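The gray bin
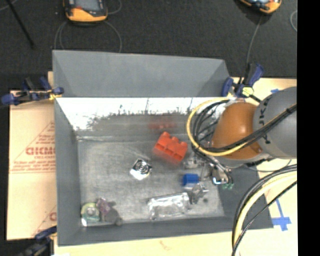 Prondberg
packing room notes and photos

Quick gallery this time, only the one picture up so far, rest to come when I get to the cables and the office drawers. Bin is on the pale wood table and I'm working through it between other jobs. Notes by item so I can find them agian later.

The red-orange block
Brightest thing in there by a mile. Bumps along the top edge, little compartments facing front. Landed on a diagonal in the middle and that's where it stays until I find a shelf tall enough. Goes in the colors box for now, top layer, nothing stacked on it.

Small blue one
Cube-ish. Down to the right of the red. Same box, they can keep each other company.

Silver and white square
Dark ring pattern on the face. Sitting like a diamond. Small flat things get the shallow tray — Karppinen tray, the one with the lid that sticks.

Shiny bits
See-through and silvery, just past the blue block. Then a crumpled looking bunch of clear and metallic stuff on the near side of it. Shiny pile gets its own bag. I don't go through it piece by piece, life is short.

Long clear package
Lying along the bottom of the bin, glinting. Clear on gray is the worst, you look straight past it. Clear packages now get a strip of orange tape the minute they come out. Bought a roll of 50 yards in October and still on it.

Green and yellow round thing
Corner, lower left. Looks like a roll of something in its packaging, pale circle in the center. If it's a roll it goes with the rolls. If not, misc.

Purple crinkly one
Right up against the green. Mauve if you want to be fancy. Soft stuff box.

Dark gray lump
Easy to miss, same color as the bin floor nearly. Rounded. Always run a hand along the near wall before calling a bin empty, I have put away bins with things still in them more than once.

The bin itself
Big, rectangular, gray. Floor is scuffed and cloudy all over but I like it and it fits the table. Lighter liner would make the dark stuff easier to spot, have been meaning to cut one from the leftover Vonitine sheet. Wipe down first, then liner.

Where it all goes
Colors box — red, blue
Shallow tray — silver and white square
Bag — anything shiny
Rolls shelf — green and yellow, maybe
Soft stuff — purple
Misc — dark gray, plus whatever I can't name in five seconds

Labels
Bin is 1114 on the sheet. The old sheet says 99, ignore it, that was from before the shelves got moved. Labels are the plain white Firosia ones, box of 1000, almost half gone. Write the number on the short side so it reads when the bins are shelved end out. Long side is useless, I did a whole row that way and had to redo it.

If you want to use the table, go ahead, but please leave the bin where it is and don't tip it. Tipping gets you everything in one corner and the small square scratched. Stuff comes out one at a time, big first, clear stuff last.

Still to do: liner, tape refill, new lid for the tray. And a better name than misc, it's up to two boxes and I dont remember what's in the bottom one.

Updated 9th June. More pictures when the next bin is up on the table.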